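Lorente open house, December: housewares testing hall

The Lorente plant opened its testing hall to visitors for one afternoon in December. The hall covers 400 square meters and sits behind the molding shop. Bath and kitchen items from two product lines, Tisamex and Trirkex, are checked there before packing. We started at the white tables along the north wall.

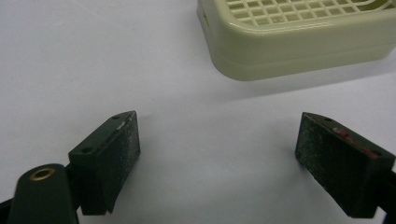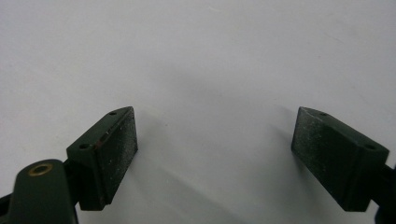
Drainer trays and soap dishes are tested for flatness first. A part is placed on the table and pressed at each corner, and any rocking is noted on a card. Rim thickness follows, measured with calipers at the long sides. The sheet I was shown carried lot number 3489 and listed no rejects.

Drainage is tested in the next room. Each tray takes a fixed volume of water and is left to stand for up to 2 hours, then weighed. Trays with narrow ribs hold more water at the corners.

The tour ended at the packing line for the Nundow warehouse. Parking is on the east side; the front lot was full by 2 p.m.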